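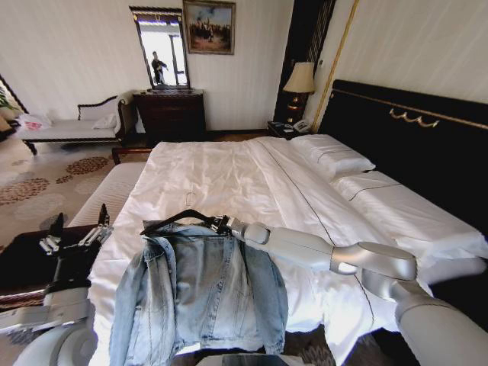 Newsroom > Press Releases > Operations and Procurement

Constead Hotels Sets Budget and Purchasing Plan for Guest Room Robots

Reading time: 4 minutes

Constead Hotels today announced a purchasing plan for two-armed service robots at its properties, beginning with the Picard, its 260-room hotel. The plan covers equipment, spare parts, staff training and changes to back-of-house space, and will be carried out in 3 stages starting in January.

Under the first stage, Constead will lease 8 robots for use in guest rooms and in the garment care department at the Picard. The company has chosen a lease for this stage so that it can compare running costs over a full year of occupancy before committing capital. A decision on outright purchase will follow the first annual review.

"Hotels have bought floor machines and laundry presses for generations, and we know how to budget for them," said Quentin Lacroix, Director of Capital Planning at Constead. "A robot that handles a guest's clothing needs a different kind of file. We have to plan for grippers, for charging space and for the hours our own people will spend learning to work beside it."

Garments as the First Task

Constead selected garment handling as the first task to be assessed. The work includes holding a jacket or shirt on its hanger, moving it between the bed, the wardrobe and the valet cart, and returning it to the room in good order. A denim jacket held by the hanger over a made bed is typical of the handling the company expects the equipment to perform.

The choice also reflects the layout of the Picard's rooms. Many are furnished in a traditional style, with large beds, upholstered benches, carved mirrors and table lamps. Equipment suited to an open warehouse floor may not be suited to the space between a bench and a dresser. Suppliers will therefore be asked to demonstrate their machines in a fully furnished room, with the lamps, telephone and pillows left in place.

Gripper design will receive separate attention in the bidding documents. Constead will accept machines fitted with a different gripper on each arm, for example a simple pinching mechanism on one side and a multi-fingered hand on the other. Suppliers must price each gripper as its own line item, together with its expected service life and the cost of a replacement held on site.

What the Budget Covers

The company has divided its first-stage budget into lease payments, maintenance, training and building work. Building work is limited to charging points and storage on the service floors -- no guest room will be altered. Maintenance will be contracted at a fixed monthly rate, and suppliers will be required to state response times in writing.

Every department head at the Picard has reviewed the staffing section of the plan. Room attendants and valet staff who take part will receive 8 hours of paid instruction before working with the equipment. Their existing duties and schedules will remain in effect throughout the first stage, and a trained employee will be present whenever a robot is operating in a guest room.

Constead has retained Bostilum, an equipment planning firm, to prepare the technical requirements and to score the bids. Bostilum will record the results of 100 garment-handling trials for each supplier under consideration, using jackets, shirts and long coats of differing weights. Trial results will count toward the final score along with price, noise, cleaning needs and the ease with which a machine can be moved between floors.

Later Stages

The second stage would extend the program to turndown service and linen delivery at the Picard. The third would bring the equipment to the Ekus, Constead's conference hotel, where demand for same-day garment care is highest. Funding for both stages is subject to approval by the company's board.

"We would sooner buy a few machines that suit our rooms than a great many that do not," said Mr. Lacroix. "The rooms are furnished as our guests like them, and the equipment will have to fit."

Suppliers wishing to receive the bidding documents may apply in writing to the Constead procurement office. Requests should include the dimensions of the machine, a list of available grippers and the name of a service contact.

About Constead Hotels

Constead Hotels owns and operates full-service hotels for business and leisure travelers, including the Picard and the Ekus.

Recent Releases

Constead Names New Head of Housekeeping Training
The Picard Completes Service Elevator Replacement
Ekus Conference Hotel Updates Garment Care Hours
Constead Publishes Supplier Guidelines for Linen and Uniforms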